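Ticket: Missing and duplicated lines in the Monday supply order export
Status: Resolved, monitoring
Affected service: Istetti Purchasing, order export to Cruzado Warehouse
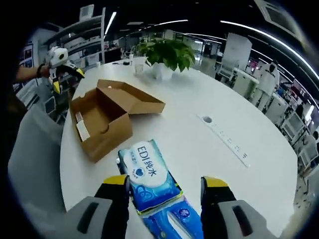 Summary

The Facilities Supply Office reported that the Monday order export reached the Cruzado warehouse system with fewer lines than had been approved in Istetti. The approved order contained 1,673 lines. The warehouse confirmed receipt of 1,414. The remaining 259 lines were absent from the receiving file, and no error was shown to the office that submitted the order.

A second fault was reported the same afternoon. After the office resubmitted the order, a number of lines that had already been accepted were entered again, and the warehouse placed a hold on all picking for the Drorkby site until the matter could be reviewed.

Impact

Deliveries of paper goods, hand soap, printer supplies and small packaging to the Drorkby site were delayed. Orders placed by other sites were not affected. No invoices were issued against the duplicated lines.

Log

8:10 a.m. Ticket opened by the Facilities Supply Office. Priority set to normal.

8:45 a.m. The office was asked to supply the order confirmation page and the export receipt. Both were attached. The confirmation page shows the full order as approved. The export receipt shows "Completed" with no warnings.

9:30 a.m. Export file retrieved from the outgoing folder. The file contains all 1,673 lines. The loss therefore took place after the file left Istetti. Ticket forwarded to the integration queue.

10:05 a.m. Priority raised to high at the request of the Drorkby site, which reported low stock of facial tissues and paper towels.

10:20 a.m. Integration queue confirmed that the file passes through the Brurkex transfer service before it is loaded by Cruzado. Transfer logs requested.

11:15 a.m. Transfer logs received. Brurkex divides large files into batches and sends each batch separately. The final batch was sent but was rejected on arrival. The rejection was written to the Brurkex log only and was not passed back to Istetti.

11:40 a.m. Rejected batch examined. One item description contained characters outside the basic Latin set. The description had been copied from a supplier's product page into the item record in July and had not been ordered since. The Cruzado loader is set to refuse an entire batch when a single line cannot be read.

1:05 p.m. The office advised that it had resubmitted the full order at 12:30 p.m. Please note that resubmission was not requested by this desk. The warehouse reported duplicate lines and placed its hold.

1:25 p.m. Duplicate lines canceled by the warehouse using the second export number. Lines from the first export were kept.

2:10 p.m. Item description corrected in the test copy of the catalog. Test export of the rejected batch loaded without error.

2:35 p.m. Correction applied to the live catalog. The 259 missing lines were sent as a separate order under a new export number.

2:50 p.m. Warehouse confirmed receipt of all lines and released the hold.

3:30 p.m. Batch timeout in Brurkex reviewed. The current value of 30 seconds was found to be adequate and was left unchanged.

Cause

An item description contained characters that the Cruzado loader could not read. The loader rejected the batch that contained the item. The rejection notice was not returned to Istetti, and the export was marked as completed on the basis of the transfer alone.

Changes made

The description field in the Istetti catalog now checks for unsupported characters when a record is saved. The original supplier wording may be kept in the notes field, which is not exported.

Rejection notices from Brurkex are now copied to the service desk mailbox.

Exports are limited to 2,000 lines. Larger orders must be divided by site before approval.

Instructions for ordering offices

Compare the line count on the export receipt with the line count in the warehouse confirmation before closing an order. If the two do not match, open a ticket and attach both pages. Do not resubmit the order until the service desk has replied.

Open items

Display of rejected batches on the Istetti receipt page: change request submitted, awaiting a release date.

Review of older catalog records for unsupported characters: in progress. The ticket will remain in monitoring until the next Monday export has been confirmed by the warehouse.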